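News > Community > Press releases

Print this page | E-mail this release

RELEASE: PISASIK OPENS ITS FLOOR TO PEOPLE WHO PUT EVERYTHING ON THE FLOOR

DOLTAU, April – Pisasik, the home-sorting workshop above the old Zarkthorpe shoe store, will begin its spring season this month with a program called Down to the Boards. It is meant for residents who own a perfectly good table and have not seen the top of it in years.

The idea is simple, and the organizers admit that most households already practice it without paying a fee. Things come out of the drawer. Things go on the floor. The owner stands over them for a while and remembers an errand. Pisasik proposes to add a fourth step, in which the things are put somewhere.

"People apologize to us for working on the floor," said Eirlys James, who founded the workshop after a dispute with her own hall closet. "I tell them the floor is the largest shelf in the house. The trouble starts when you treat it as a permanent one."

The season runs to 8 evening sessions, each devoted to one kind of muddle. Cables get a night to themselves. So does the drawer of small items that fit nothing in the house but might fit something in a house yet to be bought. A session on paperwork was added by popular request and then moved to the end of the schedule, also by popular request.

Sessions take place in the front room, where Pisasik took up the carpet last winter and found a pale wood floor underneath. The planks have been left as they were, apart from a cleaning. James was advised to sand out the scuffs and declined, on the grounds that the boards would only have to meet the public again. 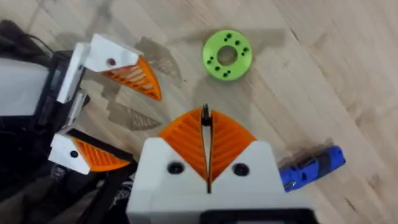
Participants are asked to bring one box of belongings, no larger than they can carry up a flight of stairs without stopping to reconsider. Past arrivals have included a suitcase, a baby bath and, on one occasion, a second participant's box brought in error and sorted with great confidence. Pisasik supplies labels, string, bags and tea. It does not supply opinions on wedding presents.

Each evening starts at 7 p.m. and is due to finish at 9. The first half hour is spent laying things out with enough space between them to walk. Talking is allowed. Starting to read old letters is also allowed, but the reader will be moved to a chair by the window so that others can get past.

Bùi, the hardware shop across the street, will lend hooks and small bins for trial use. Anything that comes back with a label on it will be considered sold.

A place costs $35 per session, or the price of 4 for anyone who signs up for five. Over 9 people have asked whether the fee can be paid in surplus coat hangers. It cannot.

Socks are recommended. Shoes may be left on the landing, in pairs, please.

To reserve a place, call in at the Pisasik front desk in Doltau on any weekday afternoon. The desk is the one with nothing on it. Visitors are kindly asked not to set anything down.

ENDS

Press inquiries: Eirlys James, Pisasik, Doltau

17 shares | 3 comments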